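I've wanted a proper model of a star fort for years, and the Torkix kit is the first one I've finished without throwing half of it in a drawer. You get 147 card and resin pieces, a printed base and a fat little booklet, and it builds up into the fortress of Flunalstead as it stood before the big siege (ditch, covered way, the lot!).

The bastions go together beautifully. Each one is a folded shell with a resin cap, and the angles came out right first time, which I can't say for the last fort I built. The ravelins are fiddlier. There are 4 of them, and the tabs are so thin that I ended up using tweezers and a lot of bad language.

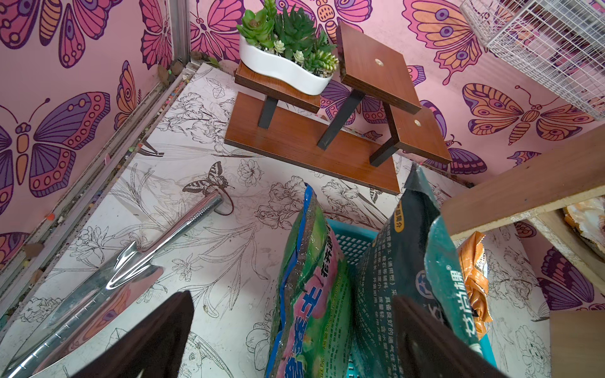 Saragih wrote under my first post that the glacis on this kit is far too steep, and that an attacker would have had somewhere to hide right under the guns. Fair point, and I did sand mine down a bit at the front edge. It looks much better now, though you lose some of the printed turf.

The booklet is the real treat. It has a fold-out of the siege trenches, parallel by parallel, and I read it twice before I cut anything. The map labels are tiny, so have a lamp handy.

I paid 90 dollars, which stings for cardboard, but it kept me happy for most of June. Next up is their Pretport sea battery, if I can clear some shelf space.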